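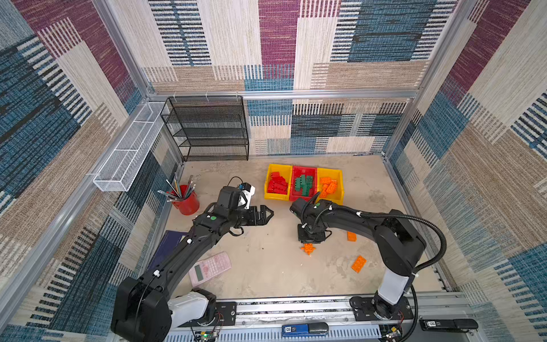
¿Hace falta saber programar para participar?

Basta con tener ganas de aprender y una tarde libre a la semana. En el grupo hay quien escribe código y quien solo había montado estanterías, y los dos perfiles nos vienen de maravilla.

Buscamos gente para el banco de dos brazos

En el taller compartido Wurncombe llevamos desde mayo construyendo una celda con dos brazos robóticos sobre un raíl de aluminio. La llamamos Pudness, y la tarea que le hemos puesto es clasificar ladrillos de juguete por colores: rojos, verdes y naranjas, cada color a su cubeta. Parece cosa de niños, ¡y es un vicio! Coordinar las dos pinzas sin que se estorben da para discusiones larguísimas (con café).

Ahora queremos ampliar el equipo y abrimos 2 plazas para la próxima temporada.

Qué harías

Preparar las tandas: repartir los ladrillos por el suelo de la celda, vaciar las cubetas y volver a empezar.
Manejar los brazos a distancia y anotar los agarres que salen mal. El cuaderno ya va por la tanda 148 y queremos llegar a la 400.
Ordenar el cableado del raíl, que pide cariño.
Cambiar de sitio los objetos que rodean la tarea, como el bote de lápices o el libro azul, para que los brazos no trabajen siempre con la misma disposición.
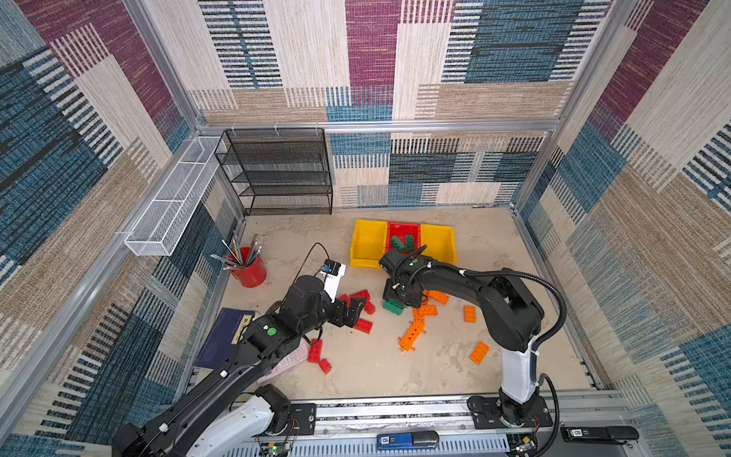
Qué ofrecemos

Llave del taller, acceso a todas las herramientas y un banco propio para tus inventos. Esto no es un empleo y no hay sueldo, pero los materiales corren de nuestra cuenta: tenemos 400 euros para piezas y se decide entre todos en qué se gastan. Quien quiera aprender a calibrar las cámaras de muñeca o a diseñar dedos nuevos para las pinzas tendrá compañía desde el primer día.

Qué pedimos

Ser mayor de edad, poder venir una tarde fija y tener paciencia con los tornillos pequeños. Si sabes soldar, mejor todavía.

Cómo apuntarse

Deja una nota en el buzón de Wurncombe, en el patio Nisbet, antes del 6 de agosto. Cuéntanos en unas líneas qué has montado, arreglado o roto últimamente y qué tardes te van bien. Contestamos a todo el mundo, y antes de decidir te invitamos a pasar un rato a los mandos.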